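Roller banner or flat foam board for a craft fair table?

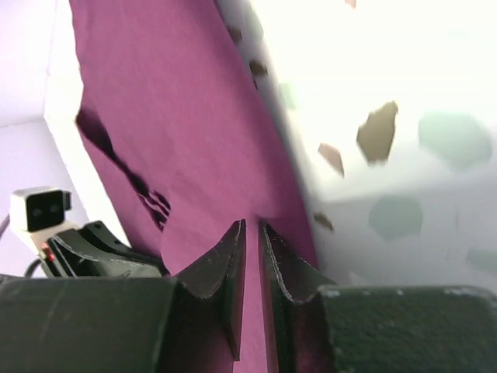

Magenta paper, matte side

chiamaka_ojo
First fair in April and I've got a 3 metre pitch. I want everything in this sort of pink – backdrop, leaflets, the lot! Forkora quoted me for a roller banner plus 500 leaflets. Good idea or money down the drain?

trotitz_tom
Skip the roller. Mine started leaning after 10 outings and the bottom edge curled. Foam board on an easel every time.

Obinna Akande
Disagree, sorry. I've had a Wultetti roller through 13 shows and it's still straight. Foam board corners get bashed in the car boot.

trotitz_tom
Only if you chuck it in under the gazebo weights, Obinna.

chiamaka_ojo
Ha, that would be me. And the pink?

Obinna Akande
Ask for a printed proof first. Mine looked lovely on screen and came back nearly red.

chiamaka_ojo
Right, proof ordered, and I'm cutting the leaflets down. Still torn on the banner though.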